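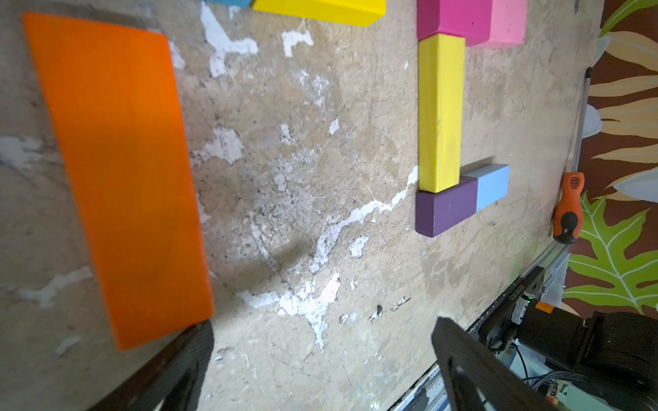

Figure 7.1 An orange wooden plank on a worn floor.

Chapter 7
Wood and Moisture

Wood keeps changing size long after the tree has been cut down. A door that swings freely in March may stick in its frame by the middle of summer, and a floor laid tight in a damp month can show gaps once the heating has been on for a few weeks. Builders call this movement. Anyone who works with boards, planks, or panels has to plan for it.

This chapter looks at how water is held in wood, why wood swells and shrinks more in some directions than in others, and how a finish such as paint changes the speed of that process. Chapter 8 then applies these ideas to joints and fasteners.

7.1 Where the water is

A living tree is full of water. Part of it sits in the hollow centers of the cells and is called free water. The rest is held inside the cell walls and is called bound water. When a log is sawn and the boards are stacked to dry, the free water leaves first. The boards get much lighter during this stage but stay almost the same size.

Shrinkage begins when the free water is gone and the cell walls start to give up their bound water. The point between the two stages is called the fiber saturation point. Below it, every loss of moisture makes the wood a little smaller, and every gain makes it a little larger.

Moisture content is the weight of the water in a piece of wood compared with the weight of the same piece when fully dry. Suppose a sample weighs 570 grams when it is cut from the board and 500 grams after it has been dried in an oven. The water weighed 70 grams. Dividing 70 by 500 gives a moisture content of 14 percent.

7.2 Three directions

Wood moves very little along its length. Across the grain the movement is much greater, and it is greatest of all in the direction that follows the growth rings. Because of this difference, a wide board cut from near the outside of a log tends to cup as it dries, with the edges curling away from the side that faced the center of the tree.

Paint and varnish slow the exchange of water between the wood and the air, but they do not stop it. A board finished on one face only will take up moisture faster through the bare face, and it may bend for that reason alone. End grain takes up water fastest and is often the part left unsealed.

Case study: the Duslow boathouse

Pylyp Stelmakh ran a small joinery shop in Duslow and was hired to replace the floor of a boathouse there. He bought 324 planks from a yard in Tirier, where they had been stored in a heated shed. They were painted on the top face and laid the same week - edge to edge, with no gaps. By fall the middle of the floor had lifted clear of its joists.

Stelmakh took up the planks, left them stacked in the boathouse with spacers between the layers, and painted the bare faces and ends. He laid them again with a narrow gap between each pair. Keep this case in mind as you read Section 7.3, which explains how to work out the size of such a gap.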